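FOR IMMEDIATE RELEASE
November 5, 2021

Himness Bag Library Opens a Second Shelf at Asante Market

I'm so happy to finally get to share this one! Starting this week, shoppers at Asante Market can borrow a cloth bag at either end of the hall, take it home full of groceries and drop it back whenever they're next in. It's free, there's no card to sign up for, and you don't have to be a Himness member.

We started in July with a single shelf by the bakery and 200 bags, nearly all of them donated by people with a closet full of totes (you know who you are). They went out so fast that we had to ask for more, and the neighborhood came through – bags in every size, a few with names still inked inside. 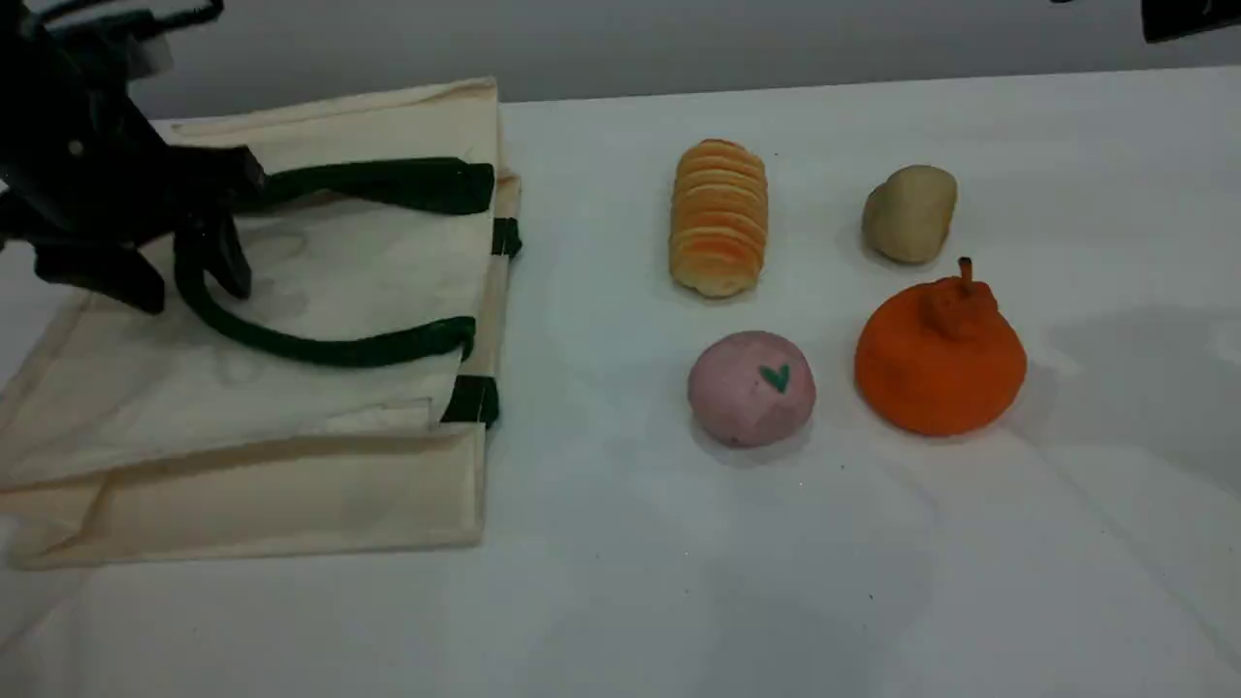
Photo: Himness Bag Library

The new shelf is next to the Fatov coffee counter, on the parking lot side. Fatov is also giving borrowers 2 cents off a cup for every bag they bring back, which I know isn't a fortune, but I'll take it!

A few things people keep asking me. Yes, you can keep a bag for a while. Yes, we wash them, on hot, at Urell Laundry down the street, so please empty the pockets first. And yes, we still want your spares, as long as the handles are sound. Plastic-lined bags and coolers we can't take – they don't survive the dryer.

There's a mending table too, with 13 seats, on the first morning of each month. Bring a ripped bag or just come and sew with us.

Both shelves are open during regular market hours. Press questions and bag offers can be left for us at the Asante Market front desk.

###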